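Sundby
Used and Refurbished Equipment

Home > Arms and hands > Cusska arm with three-finger hand, grey

Cusska arm with three-finger hand
Condition: used, inspected, working
Stock: 1
Price on request. Controller sold separately.

Page updated 3 May 2018

We sell a fair number of Cusska arms and we still argue about them in the shop. The brochure calls the arm "service free." We don't believe that about any machine with joints, and you shouldn't either. What follows is what we check before one goes out, and what you'll have to keep up with once it's yours.

What you get

Arm, wrist and hand, plus the original cable set and a box of spare screws. No table, no mounting plate, no software license. The Dostix gripper adapter shown in the old catalog was never a good fit and we stopped including it. If you already own one, measure the play in it before you trust it with a part you care about.

The arm has 300 hours on the counter. Counters can be reset, so we look at wear too. On this one the wear and the counter tell the same story.

Setting it up

Bolt the base down before you power anything. The manual says the arm can be run free-standing "for demonstration." We tried that once with the older model and don't plan to again.

Tighten the base bolts in a cross pattern, then go back over them after the first day of running. Bring the arm up at low speed with the hand open and nothing in reach. Watch the wrist. If it hunts back and forth when it should be holding still, stop there and check the cable seating before you touch the tuning. Most of the tuning complaints we get end with a connector being pushed in properly.

The auto-calibration takes 13 minutes. The sales sheet says it replaces checking by hand. Run it, then check by hand anyway, with a pointer and a fixed mark. We have seen it report success with the wrist visibly off.

Looking after the hand

Most of the trouble on this model is in the hand. The screws at the knuckle and at the base work loose a little at a time, and the first sign is usually a finger that closes late. Put a driver on both screws every 70 hours. Snug is enough. People strip the threads by leaning on them, and then they call us.

The small linkages along the upper edges of the fingers pick up lint and carpet fiber if you work near the floor. Use a soft brush. Skip compressed air, which drives the dirt further in. One drop of light oil per pivot is plenty, and wipe off the rest.

Scuffs on the grey casing are cosmetic. A seam that has opened up is a different matter. Run a fingernail around it with the power off, and if the gap is wider on one side than the other, have the joint looked at before you load the arm.

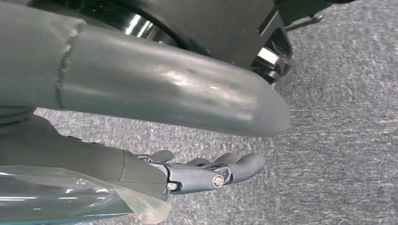

Known faults

Slow finger. Check the screws first, then the linkage. A replacement finger is the last thing to buy.

Fault code 9. The book calls this a motor overload. In our experience it is more often a pinched cable at the wrist. Straighten the cable, restart, and see if it returns under load.

Drift after warm-up. All of them do it to some degree. The firmware update from October was supposed to cure it. We can't measure any difference.

Parts

Screws, finger tips and linkages are in stock. Wrist covers are not, and the maker's delivery dates have slipped often enough that we no longer repeat them. Rodrigues makes a copy of the cable set at a lower price. It fits, but the strain relief is thinner, so we'd only use it on an arm that doesn't move much.

Warranty

Ninety days on motors and electronics. Wear parts are not covered, and neither is an arm that was run without being bolted down. We can tell from the base.

Shipping and returns

Ships strapped and crated. Keep the crate until you've run the arm for a week. Returns without the crate are charged for a new one.

Related items: Cusska controller, used / Base plate, drilled / Cusska screw and linkage kit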